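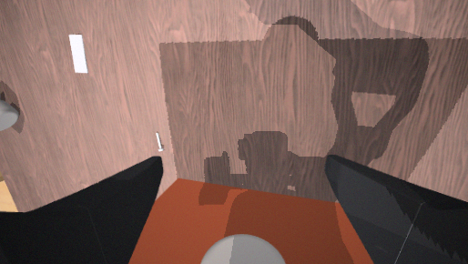 The repair shop on Botley Street opens at ten, and by quarter past there is usually a queue. Most of the people in it are carrying something small: a bedside drawer, a stool with one leg out, a kitchen chair wrapped in a bin bag against the rain.

Suleiman Bassey has run the place for nine years. He trained as a joiner, fitted kitchens through his twenties and got tired of taking out units that had nothing much wrong with them.

"I was putting good doors in a skip because the handles had gone out of fashion," he says. "After a while you start keeping some of them."

He kept enough to fill his mother's garage, then a lock-up, then the ground floor of a former carpet warehouse. Last year the shop took in 1,397 pieces of furniture. It mended and returned 1,027 of them. The rest were broken down for parts, which are sorted by type and sold from shelves along the back wall.

Prices are chalked up by the door. Regluing a chair costs £31. A drawer front costs less, a table top a good deal more, and there is an extra charge for anything that has already been mended badly at home. Bassey says this covers a lot of the work. People use too much glue, or the wrong screws, and then sit on the thing before it has set.

Painted furniture is a growing part of the trade. Bright colours sold well a decade ago, and those pieces are now coming in chipped and scuffed.
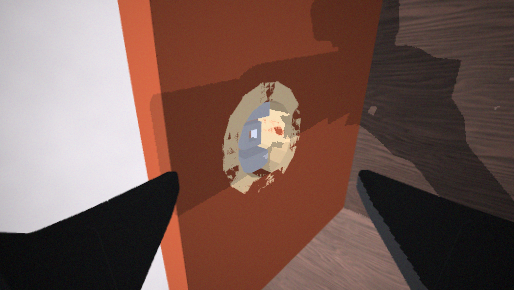 Matching an old colour is slow. Mehrangiz Ebrahimi does most of it, at a bench under the north window, mixing small amounts and leaving each test patch overnight. Paint dries darker than people expect, she says, and a colour that looked right at four in the afternoon can look wrong the next morning. She keeps every patch on a card with the date and the mix written on the back.

She came to the work from a printing firm in Fluvutham, where she checked colour proofs until the firm closed. The two jobs are closer than they sound. "It's the same eye," she says. "The hands took longer."

The rent goes up in the new year and the shop will need to earn more. Bassey has been talking to Harawira, a furniture hire company with a depot outside Prudurholm, about taking on its damaged stock. The first load would be 80 dining chairs. He likes the idea of steady work but worries about the people in the queue, who would have to wait longer.

In the meantime there is an open day on Sun 18 October, from eleven until four. Visitors can bring one item each, as long as they can carry it through the door without help. Ebrahimi will be mixing colours in the morning. Bassey plans to spend the afternoon showing people how to take a chair apart, starting with one from his own kitchen that he has been meaning to fix since the spring.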